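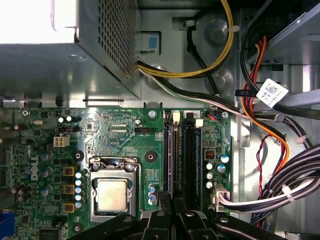 Inside a Dell desktop, power supply top left

Home About Archive Contact

The Flustcombe reunion

October 12, 2019

The reunion was last month and I have had a few messages asking how it went, mostly from people who couldn't get there, so I'll put it all down in one place.

We had 68 people in the end. That includes husbands and wives, and one baby. The invitation said seven o'clock, and by half past the car park at the Bozkurt was full and people were leaving cars along the lane. The upstairs room there is bigger than it looks from the road. It has its own bar and a small balcony, which was popular until it got cold.

Renu Mittal did most of the work. She had the old form lists from the school and went through them name by name from the spring onwards. A lot of the girls had changed surnames and a lot of everyone had moved. She found two people in New Zealand, who sent a video that we played after the food. The sound was poor but we could make out most of it.

The food was a buffet from Bristis in the high street. Samosas, quiche, a rice salad, cold chicken, and a very large trifle. I would order less quiche another time.

Name badges were a good idea. We printed them with the name you had at school in large letters and your present name underneath. I had worried people would find them silly, but I would have been lost without them. I sat next to a man for the whole of the meal and only remembered near the end that we had shared a bench in chemistry.

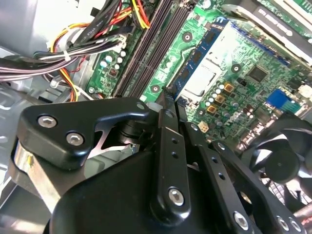

There was some talk about the class gift. After paying for the room and the food we had £652 left over from ticket money and the raffle. The school no longer has our building, which was pulled down when the new hall went up, so a plaque on the old wall was out. The suggestions on the night were a bench by the playing field, books for the library, or money towards the minibus. It went to a show of hands and the bench won fairly easily. Renu has written to the school office and is waiting to hear where they would like it.

Photographs were taken by a lady from Flenier, who stayed until around 3 hours in and did a group shot on the stairs. If you were there and want a copy, let me know and I will pass on your address. There are also some old ones from the leavers' trip that I scanned for the display boards. I have the originals here in a box file. If one of them is yours, please say, as several have no name on the back.

A few people asked about doing it again. My own view is that every five years is plenty, and somebody else could have a turn at the phone calls. A smaller lunch next September was also mentioned. I have started a list for that, so leave a comment below if you want to be on it, with the year you left and the name you had then.

Lost property: one grey scarf, one pair of reading glasses in a red case, and a dish with no lid. They are all at my house.

We use cookies to make this site work. By carrying on you agree to this. OK Read more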